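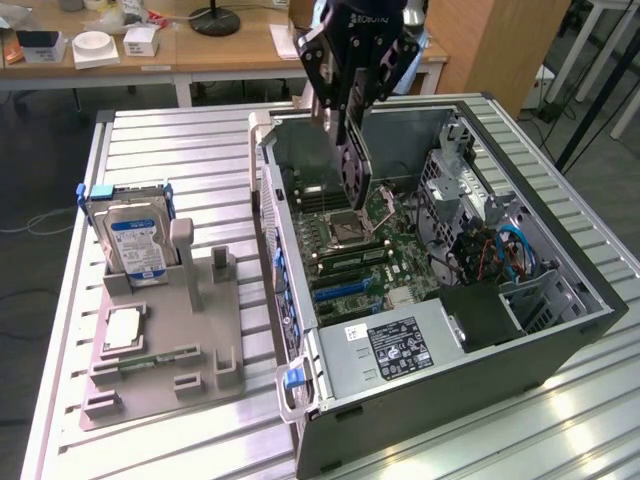
Day 11 of trying to get rid of one old desktop computer in Clumport. A thread, as my blood pressure needs somewhere to go.

**1/** The tip won't take it without a booking. The booking page won't load on my phone. It would probably load on the old desktop.

**2/** Rang the council. I was number 2 in the queue for forty minutes, which makes me wonder what number 1 was going through. Hope they're all right.

**3/** Got through. Was told computers count as "small mixed electrical" unless they have a screen, in which case they're "display". Mine has no screen. They asked me to bring proof.

**4/** Tried selling it on Zerkard instead. Listed for parts, collection only. First message: "is this a fridge". Second message, same person: "would you take a fridge for it".

**5/** Somebody in Beslow offered me 700 loyalty points from a garden centre. I'm ashamed of how long I thought about it.

**6/** My reference number from the council is 2,059. I've now read it out so often that I used it for my bike lock. (I've since changed my bike lock.)

**7/** Slot confirmed! Early December, 7.10 in the morning, at the Dzene Road site. Bring a utility bill and don't arrive early. Or late.

**8/** Email just in: Dzene Road is shut for resurfacing. They've kindly moved me to Beslow. I'll be passing the garden centre.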